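### 3.2 Where the bins stood

We had rather hoped, when the Pliltcombe study began in September, that the position of a bin would hardly matter, and it was Griet Segers who kept gently bringing us back to it. She had spent a good many afternoons in the kitchens at Botgate, and she felt that people were fond of a corner - a bin tucked out of the way seemed to gather bottles more readily than one left standing in the middle of things. Of the 30 households who took part, 29 kept their bin in the same spot from start to finish, so we were able to look at this with some confidence. Figure 2 shows a round bin of bottles near a corner, with the caps still on at least two of them.

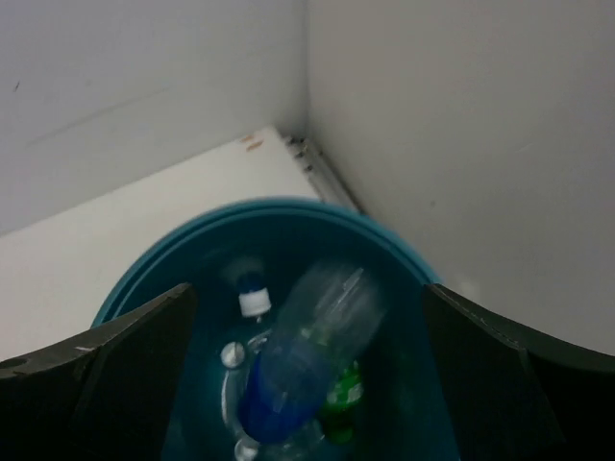 ### 3.3 Caps, labels and squashing

**Figure 2.** Discarded bottles in a round teal-blue bin, set on a white panel against white walls. One clear bottle has a bright blue label.

Caps turned out to be a livelier subject than any of us had expected. Almost everyone we spoke to had been told at some time to take them off, and quite a few had later been told to leave them on, and they were very patient with us while we tried to find out who had said what. Anjani Lubis has gathered these accounts with great care, and we return to them in Section 4.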